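Setting Up the Jumeck Vocal Pedal for Club Dates, Section 4: Connections and First Sound Check

23 Sep 2026
By the Butden backline desk

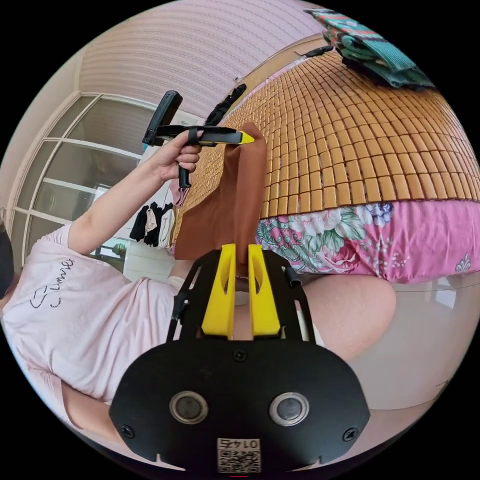 The quick card in the box says you can be singing through the pedal in a minute. Maybe in a quiet bedroom. On a club stage, with a house engineer you met at load-in and a monitor wedge pointed at your knees, give it 25 minutes and do the steps in order.

You need the pedal, its own power supply, 2 microphone cables, and a dynamic mic. The card also recommends the Mosoti tone cartridge. We have tried it on and off with several singers and can't hear what it does. Leave it out for now.

Before you connect

1. Ask the engineer to mute your channel. Wait until you get a yes. A nod from across the room may have been meant for the drummer.

2. Turn the pedal's output knob all the way down. The marketing copy calls the startup "silent." Ours thumps.

3. Check that phantom power is off on your channel at the desk. The manufacturer says the output is protected, but the warranty sheet excludes damage from phantom power, and we would go by the warranty sheet.

CAUTION: Do not run the pedal from a shared guitar power strip adapter. The connector fits. The hum you get will be blamed on the room all night.

Making the connections

4. Run the first cable from the mic to the jack marked IN. Run the second from OUT to the stage box.

5. Connect the power supply and wait for the steady light. If it keeps blinking, unplug it and start again from step 2. Holding down both switches, which gets passed around as a fix, wipes your presets.

6. Set the ground switch to the left. If you hear a buzz after unmuting, bring the output down and try it on the right. One of the two is usually better. Neither is perfect in an old building.

NOTE: The second output is labeled "Stereo Wide." Most small clubs run the PA in mono, or close enough to it. At the Pirnimthorpe we used both outputs and got a vocal that sounded hollow from the bar and fine nowhere else. Use one output unless the engineer asks for the other.

Setting the level

7. Ask for your channel to be unmuted. Sing the loudest line in your set at the distance you'll really use on stage. Saying "check" into the mic sets a level for saying "check."

8. Raise the input knob until the red light flickers on that line, then back it off by 2 marks. Ignore the Auto Level button. It listens for a few seconds and then guesses, and it guesses high if the drummer is tuning.

9. Bring up the output slowly while the engineer sets the channel gain. Once they're happy, don't touch it again. If you can't hear yourself, ask for more in the wedge.

10. Switch on the effects one at a time, starting with the delay. Keep the mix knob lower than it was at home. The room has its own echo and will add it whether you want it or not.

CAUTION: The Harmony setting follows whatever the mic picks up, cymbals included. If you must use it, stand well forward of the kit and turn it off between songs.

Saving your settings

11. Hold SAVE until the display shows the preset number. A short press looks the same and stores nothing.

12. Unplug the power, plug it back in, and check that the preset came back. If it didn't, write the knob positions on tape and stick the tape to the pedal. We do that anyway.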